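Slide 4 — Image rights clauses

Start with the sample. Hurisport reviewed 3,132 endorsement contracts. Of these, 929 paid image rights separately from salary. Only 290 set an end date for use after transfer. 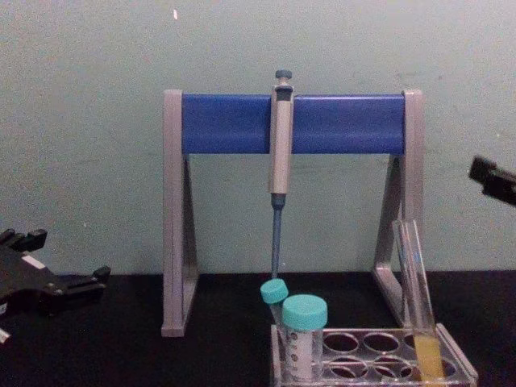
Slide 4: Micropipette on its stand, tube rack in front.

Go to the Grasso clause. Read the second sentence aloud. Point out that the term runs from signature — the club's registration date has no effect on it.

Pause for questions, then hand over to Paora Kingi for agent fees.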